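Play kitchen

A play kitchen is a set of child-sized or miniature kitchen furniture, appliances, cookware and pretend food made for children to use in games of make-believe. The term covers a wide range of goods, from a single stove front printed on cardboard to a full wall unit with a sink, an oven door and hooks for pans. Loose accessories are usually sold apart from the furniture and are counted by most stores as a separate line.

Play kitchens are often described by sellers as educational. The claim is old and the support for it is thinner than the packaging suggests.

Terms and scope

The phrases "play kitchen," "toy kitchen" and "pretend kitchen" are used for the same thing. Some collectors keep "toy kitchen" for miniature rooms meant to be looked at or played with on a table, and "play kitchen" for units a child can stand in front of. The line is not followed by manufacturers and is hard to apply to tabletop sets, which are small enough to be put away in a box but have pots and utensils sized for a child's hand.

Play food is made from wood, hard plastic, felt or stuffed fabric. Stuffed food is sometimes classed with soft toys, which matters mainly to importers, who may have to meet a different set of labeling rules.

History

Miniature kitchens were made in parts of Europe well before the factory age, and German-made examples are the best known. It is widely repeated that they were used to train girls of wealthy families to run a household. Aniela Bielecka, in her survey "The Painted Stove," points out that many surviving pieces show little wear and were probably brought out only on holidays. She does not rule out a teaching use but considers it overstated, and notes that the story appears most often in sale catalogs, where it helps the price.

In the 19th century, cheap tin stoves became common. A number of them could be heated with a small spirit burner, and real food could be cooked on them in tiny amounts. Electric versions followed in the 20th century. The idea that every child of the period owned one seems to rest on advertising, which is a poor guide to what families bought.

Plastic units replaced metal ones in most markets after the Second World War. Wooden kitchens returned later as a more expensive choice, often sold on the belief that wood is better for the child, a point for which little has been offered beyond taste.
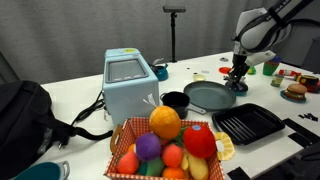 Design

Most sets copy the kitchens of the adults who buy them, usually with some delay. Rotary dials stayed on toy ovens long after touch panels had become ordinary in homes. Designers at the firm Marciniak have said that children prefer dials because they turn, which is plausible, though the firm has published no tests.

Color follows fashion. Bright red and yellow gave way in many catalogs to pale blue, gray and white, a change generally credited to parents who keep the unit in a living room. Whether children have any view on the matter has not been seriously studied.

Claims about learning

Makers commonly state that play kitchens build language, sharing and early number skills. Pretend play as a whole has been studied at length, but results for one type of toy are much harder to separate out. A child who talks a good deal while playing kitchen may have talked just as much while playing store.

One study often quoted in sales material was carried out by Kornél Simon and Genowefa Sobczak at a preschool in Prenutby. It followed 11 children over 2 weeks in August and reported longer conversations in the kitchen corner than at the block table. There was no comparison group, and the kitchen corner was also where the teacher usually sat. The authors described the work as a pilot. The toy company Desa later cited it on its boxes without that word.

A larger survey by Zofia Baran collected answers from 76 households and found that parents who had paid more for a kitchen rated it as more educational. Baran took this as a finding about parents.

Safety

The main concerns are small parts, sharp edges and units that can tip when a child climbs on them. Small working appliances are not toys unless they are made and labeled as such, and general advice is to keep them, and their cords, out of reach of young children.

See also

Dollhouse
Pretend play
Toy safety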